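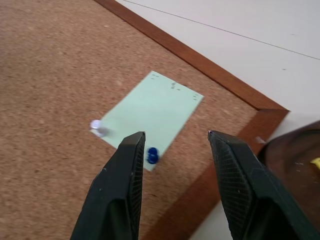

Trurnidgate: Fornico eröffnet Übungsgelände für Jagdhunde

Trurnidgate, September. Fornico nimmt zu Beginn der Hühnerjagd ein neues Übungsgelände für Vorstehhunde in Betrieb. Es liegt am Nordhang über dem Bach Asen und umfasst 26 Hektar Brache, Stoppel und Hecken. Bisher mussten Hundeführer aus Trurnidgate für die Feldarbeit in das Revier Arriaga ausweichen.

Das Gelände ist in 2 Abschnitte geteilt. Im unteren Teil am Wasser arbeiten junge Hunde an der langen Leine, der obere ist für die freie Suche vorgesehen. Geschossen wird auf dem gesamten Gelände nicht. Der Einlass beginnt um 6 Uhr, damit die Hunde den Morgentau nutzen können.
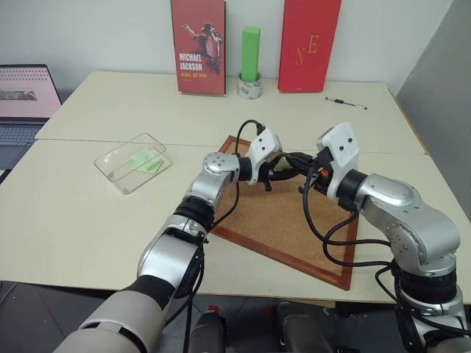
Dürfen auch Hunde ohne Prüfung auf das Gelände?

Zugelassen sind alle Jagdhunde ab sechs Monaten mit gültiger Tollwutimpfung. Für die freie Suche im oberen Abschnitt muss der Hund zuverlässig auf Pfiff kommen.

Für den Bestand an Rebhühnern hat Fornico Blühstreifen mit einer Gesamtlänge von 2.116 Metern angelegt. Von April bis Juli bleibt die Anlage wegen der Brut geschlossen.
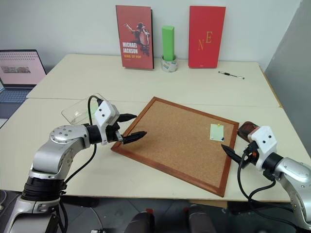 Foto: Fornico / Abdruck honorarfrei

Der Zugang erfolgt über den Feldweg ab der Brücke Asen. Parkplätze befinden sich nur auf der Südseite. Tageskarten gibt es an der Meldestelle in Trurnidgate, Jahreskarten auf schriftlichen Antrag. Inhaber einer Karte für das Revier Arriaga zahlen den ermäßigten Satz.

Pressekontakt: Fornico, Pressestelle, Trurnidgate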